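# Reading the toll ledgers of the Karthorpe road

Most local histories that mention the turnpikes give them a paragraph. A trust was set up, gates were put across the road, people complained, the railroad came, and the gates were taken down. I have spent the evenings since April with the surviving ledgers from the road between Karthorpe and Meverthorpe, and the paragraph leaves out most of what the ledgers record.

The road was 19 miles long and had four gates. Each gate had a keeper, who paid a fixed yearly sum for the right to collect and kept whatever came in above it. This was called farming the tolls. The trust preferred it, as it turned an uncertain income into a known one. The best of the four gates, on the Meverthorpe side of the river, was let for 355 pounds in its highest year. The worst never reached 200.

The rates were printed on a board at each gate. Horses drawing a coach paid one rate, horses drawing a wagon paid another, and droves of cattle were charged by the score, meaning every 20 head. Wagons with wide wheels paid less than wagons with narrow ones. Narrow wheels cut ruts, and the trust spent more on stone than on anything else.

Exemptions take up more of the ledgers than charges do. Mail coaches went free. So did people going to church in their own parish, carts of manure, and soldiers on the march. A cart that carried manure out and hay back was a matter for argument, and at least two of these arguments reached the magistrates. I have not found the rulings. The ledger for the second case notes only that the toll was "returned."
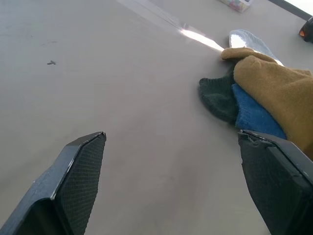
*Gray tabletop, mostly clear, with a few things toward the far side.*

Two problems with the source should be stated. First, the ledgers record what the keepers paid to the trust and not what travelers paid to the keepers, so they can't be used to count traffic. Earlier writers have done this anyway. A rise in the rent for a gate may mean more wagons, or it may mean that two bidders disliked each other. Second, one book is missing from the middle of the run. The rents on either side of the gap are close, but I would not draw a line between them.

The decline is easier to follow. Rents at all four gates fell once the railroad opened, but they did not fall together. The two gates nearest Karthorpe dropped first. The river gate held up for several years, probably on short trips to the station — the railroad took the long haul and left the local one. By the last ledger the trust was paying for repairs out of borrowed money, and the stone account is shorter than the interest account.

I still have the surveyor's letters to read. They are in a separate bundle, in worse handwriting, and start with a dispute over a drain.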